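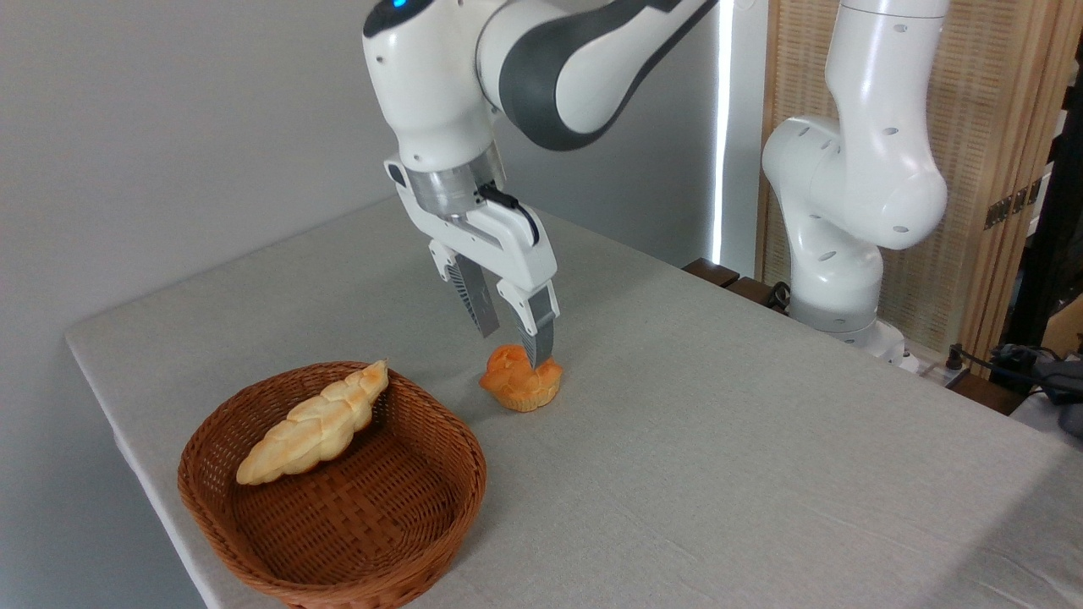 Home Stories Poems Contributors Submit

The Second Arm

Viktória Hegyi bought the second arm with the money that was meant for the roof. She did not tell her brother. She told him only that the roof could wait until July, and he looked at the ceiling for a long time and went home.

The first arm had lived with her for one winter. She had built it in the room where her mother used to iron, on the same table, and she had kept the cloth because the wood under it was soft and took every scratch. In the beginning it could lift a sock. Later it could lift a spoon if she put the spoon where it expected a spoon. She wrote each attempt in a school notebook with a green cover, and by the end of the winter the last line had the number 3573.

"And how many were good?" asked Mr. Győri from downstairs. He had come about the noise, and then he had stayed for coffee.

"Of the last 200, most."

"Most," he said. He had been a baker for 40 years, at Hallier on the corner, before it became a place for telephones. He thought about the word as if somebody had tried to sell it to him. "If I gave my customers most of a bun, they would throw it at me."

The next morning, at half past four, he put a paper bag in front of her door. She heard him on the stairs but she was too tired to get up. In the bag was a bun, still warm, and a piece of paper on which he had written: For the machine. Do not eat.

She ate it. He knew it from her face, and the morning after there were two.

So it became bread. She had never planned for bread. A spoon is the same spoon on every day, but a bun has its own opinion. The fingers closed and the bun became smaller inside them, and the program, which was waiting for something hard, continued to close. There were crumbs in the joints. There was a smell of butter in the motor housing that did not leave for a week. She changed the force, and then the bun fell. She changed it again, and the bun was carried nicely for a hand's width and then it fell too.

"You are holding it like a hammer," said Mr. Győri.

"I am not holding it. The arm is holding it."

"Then the arm is holding it like a hammer. Who taught it?"

He wanted to show her. She explained that the arm could not see his hand, that it could only learn if he took it by the wrist and moved it himself. She made the joints loose and stood back. He washed his hands first, up to the elbows, the way he must have done every night in the bakery. Then he took the white wrist between his palms and he brought it down over the bun so slowly that she thought he had forgotten what he was doing.

"Now I wait," he said.

"For what?"

"It has to know that I am here."

She wrote this in the notebook exactly as he had said it, and only afterwards she understood that it was a number. There was a moment between touching and holding, and in her program this moment did not exist. She put it in. It was 316 milliseconds, measured from his hands, and she did not make it round.

The second arm came from Zamow in a wooden crate, with a manual in four languages, none of them hers. They carried it up together, stopping on each landing so that he could breathe. It was supposed to do the basket. One arm would bring the loaf and the other would make room for it. This was her plan, and she talked about it on the stairs while he held the banister and nodded.

"And what will you do," he asked, "when they do everything?"

"I will fix the roof."

"You should fix it before."

They mounted it that evening. She had forgotten to order the longer cable, so it could stand but it could not move. Mr. Győri looked at it with sympathy. He said it reminded him of an apprentice he once had, a boy called Pusano, who stood beside the oven for a month with his arms straight and did not touch anything, and who later opened three shops.

It began to rain after ten. They heard it first on the window and then, more quietly, in the hall, where she had put the big pot under the usual place. She pushed the table half a metre from the wall to be safe. Mr. Győri took the last bun from the bag and turned it a little, then a little more, until it sat in a way he liked.

"Again?" she asked.

"Again," he said, and he went to empty the pot.

More fiction
The Ferry Clerk
Colour of the Neighbour's Door
A Letter With No Stamp
Nine Plums

Contact the editors Copyright remains with the authors Back to top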